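5 min read

2018-10-23

1/ 70 days without a cigarette today! I posted a very grumpy update back in August and a lot of you were kind about it, so I owe you the longer version. Mostly what helped, plus some stuff I got wrong.

2/ Background for the new people: I smoked all through my twenties and thirties, quit for a weekend more times than I can remember, and once made it six weeks before a wedding did me in. This is my longest stretch by a mile and I'm still kind of amazed by it.

3/ The big change this time was going to a group. There's a quit-smoking group that meets at the Poirier building in Grandance, in the room past the library desk. It's free, you can walk in late, and you can sit there without saying a word. I said nothing at all at my first meeting and people were lovely to me anyway.

4/ I'd always figured a group would be a lecture. Ours is mostly people swapping the worst moment of their week and somebody else going "oh wow, me too, in the car, right?" (The car! So many of us smoked in the car.)
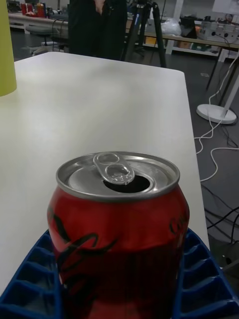

5/ One reply already asks whether it even counts as quitting if you're on the patch. Yes!! It counts! I used patches, stepped down the way my pharmacist laid out for me, and I'd do it the same way again. I skipped them on every other attempt because I thought it was cheating. So much pointless suffering.

6/ Please do talk to a pharmacist or doctor about the dose though. I went in thinking I knew what I needed and was told to start somewhere else. I had a whole list of questions and they answered every one while a line built up behind me. Sorry, line.

7/ OK, cravings. Mine come on like an emergency and then they pass. I started timing them on the oven clock and the bad ones ran roughly 6 minutes. Knowing that changed everything for me. I can do nearly anything for that long, including stand in the yard holding a rake and not raking.

8/ Stuff I did during those minutes: brushed my teeth, called my sister, walked to the mailbox and back, ate a carrot very angrily. The carrot one gets laughs at group but try it. You want something loud.

9/ I also kept notes. I'm using Vara, which is a plain little tracking app where you tap when a craving hits and type a word about where you were. After two weeks I looked back and nearly all of mine said "porch" or "after dinner." I had been telling everyone my trigger was work stress. Work barely showed up!

10/ So I quit sitting on the porch after dinner for a while. I did the dishes right away and went out the front door for a walk, and by the time I got home the worst was over. I've got the porch back now, and it's nicer out there than I remembered. You can smell the neighbor's tomato plants, or could until the frost.
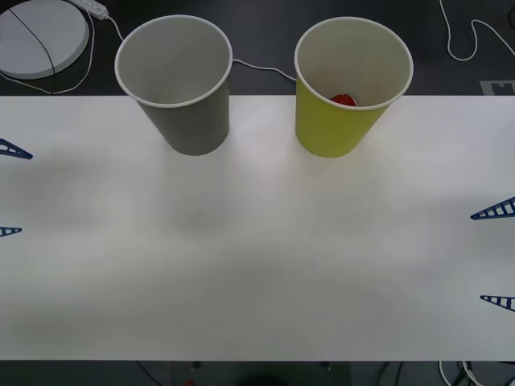 11/ Slips. I had one at the end of the first week of trying, bought a pack, smoked 2 and threw the rest in a dumpster behind the gas station. I restarted my count from the next morning, and that's the count you see up top. Old me would have finished the pack and called the whole thing off till New Year's.

12/ I told the group about it fully expecting disappointed faces. They asked what time of day it was and whether I'd eaten. (Late afternoon. No.) I now carry crackers everywhere like the parent of a toddler.

13/ If you can't get to a group in person, the Truvine forum is where I hung out on the nights I couldn't sleep, and there were plenty of those early on. It has 2,427 members and there's always someone up. The "first week" board is the friendliest place I've found online in years.

14/ Sleep did come back, by the way. Weeks two and three were the worst, with really vivid dreams about smoking where I'd wake up feeling guilty. If you're in that part right now, it's super common, ask anyone. Mine are mostly gone.

15/ Good things I didn't expect: oranges taste like a lot. Stairs are just stairs. My winter coat came back from the cleaner's and still smells like coat. I sat through an entire movie without working out when I could slip outside!

16/ Still hard: long phone calls, waiting for a ride, the first ten minutes after an argument. I don't have a trick for the argument one, so if you do, please send it.

17/ If you're on day one, or on your ninth day one, come say hi. My messages are open and I love talking about this.

Comments

Day 4 over here and I read this whole thing during a craving. It was gone by the oranges.

The argument one: I wash my face with cold water and then count backward from a hundred. Looks silly, works for me most of the time.

Does the Grandance group allow people who still smoke and are just thinking about it?

Yes, come! Half of us started out that way.

Porch was mine too. I moved the chair.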